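16.04.2024
Von der Redaktion Reise & Alltag

Ich gebe es zu: Ich bin jemand, der im Urlaub grundsätzlich mit Karte zahlt und sich dann wundert, wenn am Kiosk auf der Insel nur Münzen gehen. Deshalb wollte ich unbedingt mit einer Frau sprechen, die seit 17 Jahren kleine Läden und Pensionen in Sachen Kasse berät, erst in Otmont, inzwischen auch drüben in Skernasari. Ihren Namen möchte sie hier nicht lesen (ihre Kunden sind da eigen, sagt sie), also bleibt es bei »meine Gesprächspartnerin«. Wir haben uns im Café Brunet getroffen, gleich hinter dem Fähranleger, und natürlich stand an der Theke ein Schild: Kartenzahlung erst ab zehn Euro.

»Sehen Sie«, sagte sie und lachte, »da sind wir schon mitten im Thema.«

Ich wollte wissen, ob das Bargeld denn nun stirbt oder nicht, das liest man ja alle paar Wochen anders. Sie winkte ab. »Die Frage stellt mir hier kein Mensch. Die Leute fragen mich, wo sie am Samstag Wechselgeld herbekommen.« Seit die Filiale in Otmont zugemacht hat, fahren die Händler nämlich aufs Festland, um Rollengeld zu holen, und das auch nur dienstags und donnerstags. Wer sich verschätzt, tauscht beim Bäcker. Der Bäcker, erzählt sie, sei inzwischen so etwas wie die heimliche Notenbank des Ortes, und seine Laune bestimme, ob man Zweier bekommt oder einen Beutel voller Fünfcentstücke.

Und die Touristen? Da hatte sie gleich eine Geschichte parat. Im letzten Mai stand bei einer Pension in Skernasari eine Familie vor der Abreise und wollte 449 Euro bar bezahlen, alles in kleinen Scheinen und Münzen, weil die Kinder das ganze Jahr über dafür gespart hatten. Die Wirtin hat am Küchentisch mitgezählt, die Fähre wäre fast ohne die Familie gefahren. »Aber sie hat es genommen, jeden Cent. Und die Kinder waren so stolz, das können Sie sich nicht vorstellen!« Doch, kann ich. Ich habe mit neun mein erstes Fahrradschloss aus einem Marmeladenglas bezahlt und weiß heute noch, wie die Verkäuferin geguckt hat.

Dann wurde es etwas technischer. Viele ihrer Kunden benutzen das Kassensystem Lerkard, das sie ordentlich findet, solange das Netz hält. Auf der Nordseite der Insel hält es bei Wind eben nicht. Sie rät deshalb allen, eine Barkasse mit festem Anfangsbestand zu führen und abends auf Papier abzurechnen, auch wenn das altmodisch klingt. »Zwei Minuten, mehr ist das nicht. Wer es drei Tage schleifen lässt, sitzt am vierten bis Mitternacht.«
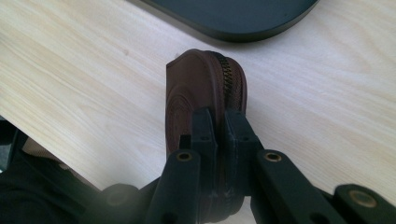
Eine Frau vom Nebentisch, die offenbar schon länger zugehört hatte, mischte sich an dieser Stelle ein: Das sei ja alles schön und gut, aber sie wolle im Laden bitte nicht mehr hinter Leuten stehen, die ihr Kleingeld loswerden wollen, sie habe schließlich auch noch anderes vor. Ihr Sohn zahle alles mit der Uhr, das dauere eine Sekunde, und auf dem Markt gehe das mittlerweile auch.

Meine Gesprächspartnerin nahm das gelassen. Auf dem Markt gehe es an zwei Ständen, sagte sie, beim Käse und bei den Blumen. Bei den Kartoffeln brauche man weiterhin Münzen. Das Argument mit der Schlange kenne sie gut, und ganz falsch findet sie es auch nicht. Nur habe sie oft genug erlebt, dass die Schlange wegen eines Kartengeräts entsteht, das sich gerade neu verbinden möchte. Am Nebentisch wurde genickt, wenn auch eher höflich.

Wie sie selbst zahlt, wollte ich zum Schluss noch wissen. »Gemischt«, sagte sie. Tanken und Großeinkauf mit Karte, alles andere bar, und Trinkgeld grundsätzlich in die Hand. Sie hebt einmal in der Woche einen festen Betrag ab, und wenn der weg ist, ist er weg. Ihr Mann halte sich nicht daran.

Unsere Rechnung lag dann übrigens unter zehn Euro, zwei Kaffee und ein Stück Rhabarberkuchen, das wir uns geteilt haben. Ich hatte natürlich nichts Kleines dabei. Bezahlt hat sie.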